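Week 4 – collecting demonstrations (notes, V. Arroyo)

Reading: Casado handout, first half only. Skip the math part for now.

What counts as an example: one full try, start pose to end pose, joint angles + gripper opening + video, all on one clock. If the clocks drift the episode is useless. Check this FIRST.

Last year's Zanska set: 42 episodes, 11 thrown out. Mostly bad timing, a few where the operator paused to think. Pauses are bad – the model learns to pause too.

Vary the start. Move the object a little each time, turn it, swap which arm goes first. Twenty episodes from the same spot teach you one spot.

Keep failed grasps? Yes if the operator recovers. Label them "recovered", not "good". No recovery = seperate folder.

Glass is the hard case. Clear walls, depth readings full of holes, and shiny wire behind it doesnt help.
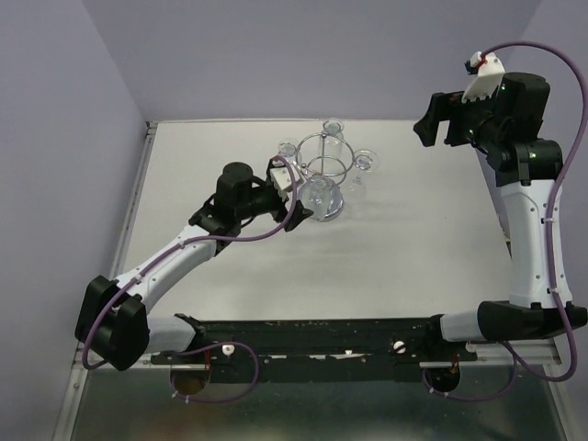 So for glass lean on the color video and the joint data, and go slow on the approach. Agree on the order of cups before you start recording, write it in the log. Both arms get logged even when only one moves.

Lab is Thursday, groups of 4. Bring your Jimidow login. Each group hands in 20 episodes plus the log, names on top.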